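Paper, Tape and the Problem of Flat Storage

22 April 2021

14 comments | 42 shares

Agnes Dalen has worked with wrapping and lining papers for most of her career, first in the mill laboratory at Skivham and later as an independent consultant to archives, print shops and small manufacturers. Her subject is what happens to unbleached kraft paper after it leaves the roll. We spoke by phone on two afternoons, and she had her notebooks open for both.
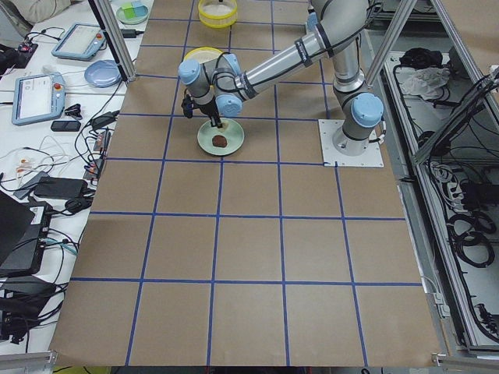
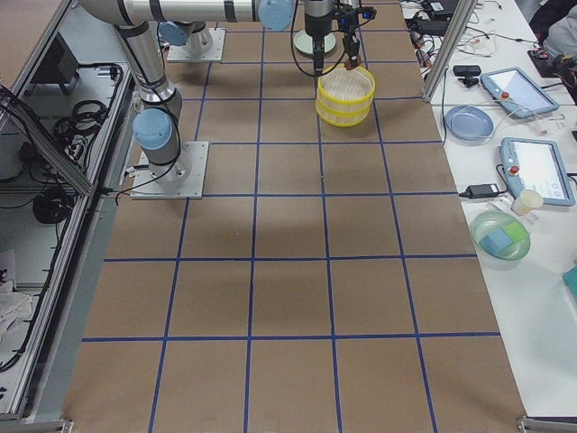
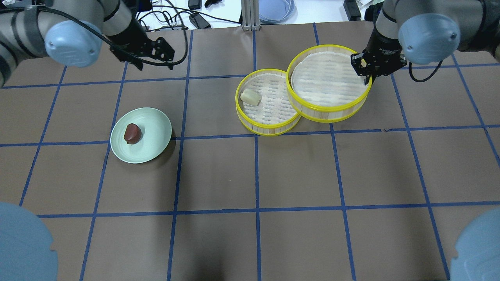 Brown kraft paper, marked off with blue tape.

Dalen's first point concerned grain. Machine-made paper has a direction, set when the fibers line up with the travel of the wire, and nearly every complaint she is called in to look at goes back to it in some way. "The sheet expands across the grain when it takes up moisture," she said. "Along the grain it hardly moves. If you fix it down on all four sides and the humidity goes up, the extra width has to go somewhere, and it goes up. Then people call me and say the paper is defective."

She tests for grain by tearing. A strip torn with the grain comes away fairly straight, and a strip torn across it wanders. For heavier stock she cuts two narrow strips at right angles to each other, holds them together at one end and looks at which one droops. The one that droops more was cut across the grain. She has used the same method since her first week at Skivham and regards the instruments sold for the purpose as unnecessary for anything under board weight.

The Skivham laboratory was a room with a conditioning cabinet, two balances and a tensile tester that was already old when she arrived. Her job for the first year was to cut and weigh samples. "You cut, you let it sit overnight in the cabinet, you weighed it, you wrote it down," she said. "I did 1000 samples before anyone let me write a report. The report was one page long and it was about a blade."

The blade in question was a slitter knife that had been leaving a slightly raised edge on one side of each roll. The edge was too small to feel with a fingertip but large enough to keep stacked sheets from lying flat. Customers had described the fault as curl. Dalen found it by turning alternate sheets end for end and measuring the stack again. The height at the edge dropped, and the knife was changed.

She was careful to separate curl, which is a bend in one direction, from cockle, which is local puckering, and from creasing, which is mechanical damage. "A crease is broken fiber. You can press it and it will look better, but the fiber is still broken and it will fold there again. Curl you can usually take out. Cockle depends on how long it has been left."

Her advice on taking out curl is plain. Unroll the paper the day before it is needed, lay it with the inside of the roll facing down, and put weight at the ends. She does not recommend reverse rolling, which is common in print shops, on the grounds that it leaves a second curl on top of the first. Nor does she recommend an iron except for small pieces, and then only through a clean cotton cloth on a low setting.

For the tape question, which occupied most of the second call, she drew on a series of trials she ran for Sandberg, a regional archive that was replacing the lining paper in its map drawers. The archive wanted to mark positions on the paper and be able to remove the marks later. Dalen tested four kinds of tape on 95 panels and left them in a closed drawer from October until the following spring.

"The adhesive is the part that matters, and it is the part people don't ask about," she said. "They ask what color it is." Rubber-based adhesives took hold quickly and then lifted the surface fibers when they were pulled. Acrylic adhesives were slower to take hold and came away cleaner, although two of the panels nearest the heating pipe showed a faint oily line afterward. She repeated those two and got the same line.

Removal angle made a larger difference than she had expected. Pulled straight up, all four tapes damaged the surface to some degree. Folded back on themselves and drawn slowly, close to the sheet, three of the four left it intact. The fourth was excluded from her recommendation.

Sandberg settled on pencil.

Dalen does not consider this a wasted study. The results went into a short bulletin, and a packaging firm, Deltesent, later used the bulletin when it was choosing a closure tape for its paper sacks. Deltesent's requirement was the reverse of the archive's. It wanted the surface fibers to lift, so that an opened sack could be seen to have been opened. "Same data," Dalen said. "They read the table from the bottom."

On storage she has firm views. Rolls should stand on end or hang on a core – never lie on a concrete floor, where the lowest layers take up moisture and the roll goes out of round. She once rejected 400 rolls at the Mitano warehouse for that fault alone. The warehouse manager disputed the count of affected rolls and the two of them spent a day with a moisture meter. The rejection stood, and pallets were ordered.

I asked whether recycled content makes kraft less predictable. She said it shortens the average fiber and lowers tear strength, and that variation between batches tends to be wider. For lining and covering work she thinks it makes little practical difference. For sacks it does, and she asks suppliers for tear figures in both directions before she will comment on a grade. Some send only one figure, without saying which direction it is.

She is now revising the bulletin to cover coated grades. The new trials use the same drawer dimensions as the old ones, with the panels kept away from the pipe.

Share this article | 14 comments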